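Skivside Supper Club: your questions answered
Everything we get asked about cooking, hosting and turning up hungry

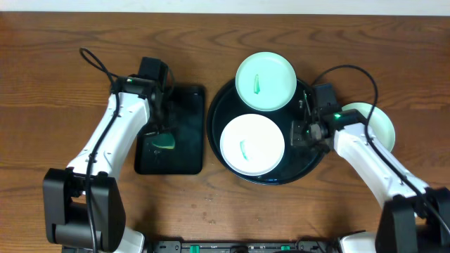 Iveta Slanina
Kitchen organiser, Skivside Supper Club
Last updated 19 November 2018

What is the supper club?
A monthly meal in the old chapel hall at Skivside, cooked by whoever has put their name down and eaten by everyone else at long shared tables. We started with one pot of lentil soup and a borrowed ladle, and we've had Frisian pea soup, goat curry, and a trifle so tall it had to be carried in sideways (I still think about that trifle!).

Do I have to be able to cook?
No! Plenty of people come for years and never touch a pan. If you'd like to learn, ask to be put on chopping. You'll get an apron, a board and more onions than you thought existed, and by the end of the afternoon you'll know how the whole menu fits together.

How many people come?
The hall seats 80 and we stop taking names when we get there. In winter it's usually quieter, and to my mind those are the loveliest evenings, with the heaters going and seconds for anyone who wants them.

What does it cost?
Pay what you like in the tin by the door. Children eat free. We buy the ingredients out of the tin, so a good month means better cheese the month after.

I'm vegetarian, vegan, or can't eat gluten. Will there be something for me?
Yes, and it will be a proper dish. Every menu has a vegan main, and we plan that one first. For gluten, nuts and other allergies please tell us when you book. The hall kitchen is small and everything gets cooked in the same room, so if your allergy is severe, ring us and talk it through before you decide.

Can I bring a dish from home?
Please do, particularly puddings. Write the ingredients on a bit of card and stand it next to the dish. Put your name on the bottom of anything you'd like back. We have a cupboard full of unclaimed lids and I would love to see it emptied.

How do I sign up to cook?
Write your name on the sheet in the porch or email us. We pair new cooks with someone who has done it before. Emília Šindelář and Luuk Van Wijk have both done it many times and are very good at staying calm when the rice isn't.

How do I work out quantities for a crowd?
Don't just multiply a recipe for four! Spices, salt and chilli want adding bit by bit, tasting as you go. Big pots also take much longer to come to the boil, so start early. For dried pasta as a main we allow 80 grams a head, and for soup a good ladle and a half with bread. There is a folder in the kitchen with notes from past menus, splashes and all. Look under "stews" first, it's the best section.

What equipment is there?
A six-ring gas hob, 2 ovens (the left one runs hot, turn your trays halfway), stockpots, and plates and bowls for everyone. Knives are the weak point, so bring your own if you have a favourite.

Who washes up?
Everyone who isn't cooking, in turns. It's honestly one of the best bits, there's usually singing. Scrape plates into the green caddy before they go near the sink.

Can I suggest a theme?
Yes please. Janka Kopecký suggested dumplings from everywhere last March and we made 900 of them between us, folded by people aged five to ninety-one. Not one went home. Next on the list are a bread night and something with smoked fish.

Is the hall accessible?
There's a ramp at the side door and an accessible toilet off the corridor. Tables can be moved to make room for wheelchairs and pushchairs. Parking is tight, so let us know if you need the space by the ramp and we'll keep it for you.

Can I bring wine?
Bring whatever you like to drink. Glasses are on the shelf by the hatch.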